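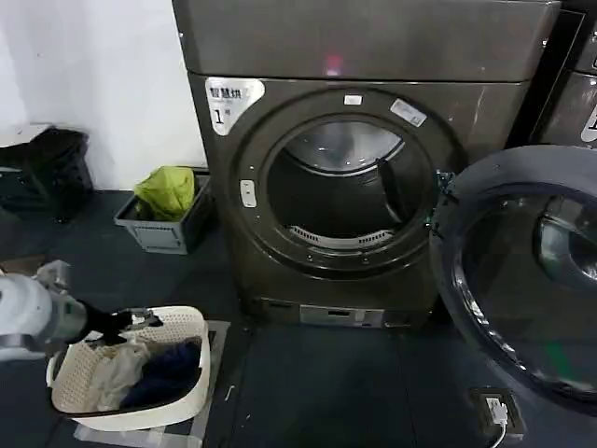 Dryer one with the door open, and my basket waiting on its cardboard.

Laundry & Fabric Care > Dryers > Shared and Coin Laundry

We use cookies to keep you logged in and to remember your settings. By continuing to browse the board you accept this.

Is the "smart dry" machine any smarter than a dumb one?

kshemweta
The laundry room in my building got new dryers in April. They're dark gray front loaders, and the white label on this one says 智慧烘 with a big number 1 under it. My neighbor reads that as "smart dry." The building put up a notice saying the machines sense moisture and stop when the load is done, so we should all quit adding time.

I'm not buying it. In the basket I had a beige knit, a cream thing that belongs to my wife, and something navy. Ran them together on the automatic setting. The navy was done, the cream was done, the knit was damp in the thick parts. Second cycle, and now the knit is stiff and I swear it's shorter in the arms. How is that sensing anything?

Before I write to the management company, is it the machine or is it me?
— Kiprono Shemweta

lintpicker
It's you. Sorry. Why is a knit in a dryer?

kshemweta
The tag says tumble low. I read tags.

lintpicker
Tags are written by people who want to sell you a second sweater. Lay it flat on a towel.

wbarros
I'd go easier on him. I fixed coin machines for 21 years and I have my own doubts about the word "smart." Most moisture sensing is a pair of metal strips inside the drum. Damp cloth touches both, a little current passes, the machine knows something is wet. With a small load the cloth may hardly touch the strips and the machine decides it's finished. Three items is a small load. So it's a bit you and a bit the machine.

Can't tell from the photo where the strips are on that one, if it has them at all. What you can see is the lint screen along the bottom rim with the slots in it. Wash that with dish soap, because dryer sheets leave a film on it. They leave the same film on sensor strips.

Wagner

kshemweta
I don't use dryer sheets. Can't speak for the other tenants.

wbarros
Then you're drying with everybody else's dryer sheets. Welcome to shared laundry.

Moth_and_Rust
We had Pranis dryers in my last place with the same sales talk. The notice said they'd save the building money. My card got charged for a full cycle whether the machine stopped early or not, so I'd like to know who was doing the saving. Does yours refund unused minutes?

kshemweta
No refund. I asked.

Moth_and_Rust
There you go.

tumble_low
Have to disagree with the mood in here. I've had a Flanex with a sensor at home for years and it's fine. Towels come out right every time. People overload them or put in one sock and then blame the electronics.

lintpicker
Towels come out right in anything. Towels come out right on a fence.

tumble_low
OK but the complaint was three different fabrics in one load. No dryer on earth finishes a thick knit and a thin one at the same minute. Sort them.

kshemweta
Then the notice shouldn't say "any mixed load." It says that, in bold. I'm only holding them to their own words.

garment_gripes
Side question, why is the basket on cardboard? Is the floor that bad?

kshemweta
The floor is dark rubber-type tile and it holds grit. The basket is woven plastic, so grit comes right up through the bottom. I flatten a box and put it down first. Costs nothing.

garment_gripes
Cardboard sheds too, you know. And it soaks up whatever gets spilled.

kshemweta
It gets swapped out. I haven't found cardboard fluff on a shirt yet. Plenty of somebody's dog, though.

Moth_and_Rust
I use an old Arruda shower mat for that. Rinse and hang. Not sold on cardboard either, but it beats the bare floor.

wbarros
Back to the dryer. Try this before you write your letter. Leave the knit out, make up a proper load of similar weight cotton, and run the automatic setting once. Don't touch it. If the cottons come out damp, you have a case, and I'd ask them when the vent was last cleaned. A choked vent ruins a dryer long before the sensor does. I've pulled enough lint out of one wall duct to stuff a pillow.

Also look at the gasket around the opening. If it's nicked or folded over, you lose warm air. Looks thick in your picture but I wouldn't swear to anything from a photo.

lintpicker
Management will say the vent was cleaned. They always say that.

wbarros
Ask for the paperwork. It's a fair question and they ought to have it.

kshemweta
Did the test. All cotton, a decent size load, one automatic cycle. Shirts dry. Jeans dry except the waistbands and pockets. So better than I expected and still not what the notice promises.

tumble_low
Jeans waistbands are never dry. That's a pass.

lintpicker
That's a fail. Dry means dry.

Moth_and_Rust
I'd call it a dumb dryer with good manners. Was it any quicker than the old ones?

kshemweta
Didn't time the old ones, so I can't claim it either way. It felt the same.

wbarros
Waistbands I'd let go. Turn them inside out next time. I'd still ask about the vent, and I'd ask them to take "any mixed load" off that notice.

kshemweta
Letter is going in tonight, vent and notice both. I left the sweater out of it. My wife says it fits her now, so I guess I'm out one sweater.

garment_gripes
Try soaking it in cool water with hair conditioner and stretching it out flat. It works on wool sometimes. What's it made of?

kshemweta
Tag says a blend. I've stopped trusting the tag.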